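Verdale Post Stands, set of 2

Last updated: November

Print this page | E-mail this page

If you have ever tried to teach somebody to drive a screw straight, you will know how much easier it goes when the work stands up by itself! Our Verdale stands are little white 3D-printed pieces, each with a four-armed base and a square post rising from the middle, and the post has a hole in its top face to take a screw. Set them on the bench, start a screw in one, leave the other open, and you have a practice station that packs away in a drawer. 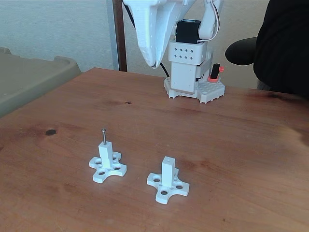
We print them in the Gamthorpe workshop, and Aslı Yazıcı, who drew the first version for her own evening class, still looks over every batch before it goes in the box. The big round holes in the arms keep the print light and quick, and plenty of our customers use them to fix the stand down to a board - handy if your learners are on the enthusiastic side.

The stands come in sets of 2, with 6 screws included. Spare screws are sold in bags of 1,000, and schools buying for several rooms may like the 2,000 bag, which Mohammed-Awal Ackah will gladly add to your order if you drop him a line. Please use a hand screwdriver, go gently for the last turn or so, and wipe the stands with a damp cloth afterward.

Contact us | Copyright Gamthorpe | Back to top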